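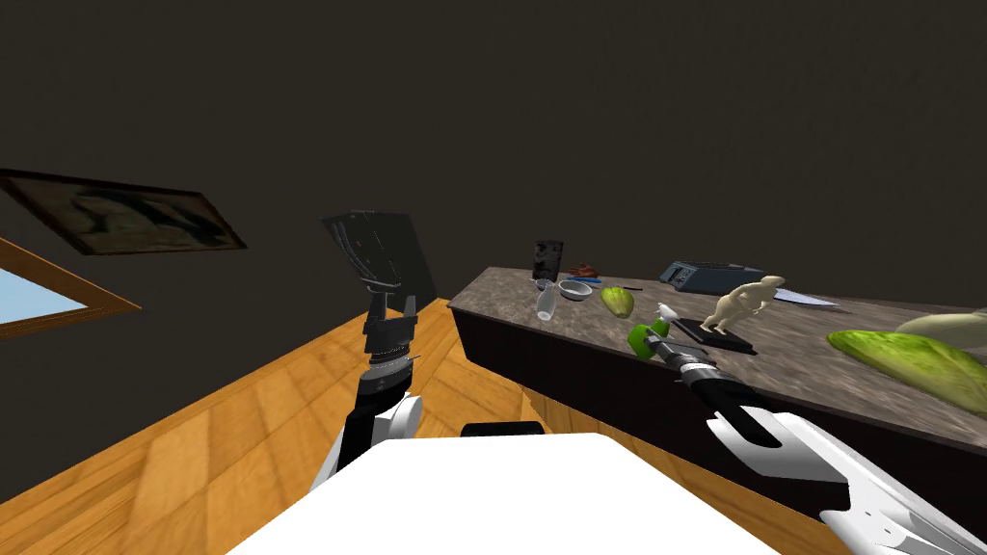
Long kitchen counter, dark walls and a honey-coloured plank floor, in a computer-rendered view.

Another old farm goes under the hammer
Mar 3, 2022

I was halfway through my toast when I heard that Olby Farm is up for sale, and I'm afraid the toast went cold. If you've ever driven out of Linton on the river road you'll know it, even if you don't know the name. It's the one with the long stone barn and the row of poplars that all lean the same way (my mother used to say they were listening for the train).

The same family has worked that ground for 178 years. They came with a few sheep and a lease on the wet end of the valley, and bit by bit they bought up the rest, until they had more than 1000 acres running from the mill bridge right up to Plondar Hill. That's a big place for these parts! Most of the farms round here would fit in its top pasture and leave space for a cricket match.

The family let the neighbours know in February. There are seven cousins with a share in it now and only one of them still farms, so I can't say I was shocked, but I was sorry all the same. I spent three summers there as a girl, stacking bales and being chased by geese, and I still think of the kitchen garden every time I smell blackcurrants.

The land agents, Lehtinen, are offering it whole or in three lots: the house with the home fields, the river meadows, and the hill. I've read the brochure twice and it's a lovely thing, all sunsets and hedgerows, though it doesn't mention how the bottom lane floods.

What I'd like, for what it's worth, is for somebody to take on the lot and keep sheep on the hill. I'd hate to see the meadows split up, and plenty of people in the Linton post office queue seem to feel the same. Written offers are due with the agents by the end of the month, and the footpath over Plondar Hill stays open whoever buys it. I'm walking up there this weekend if the rain holds off.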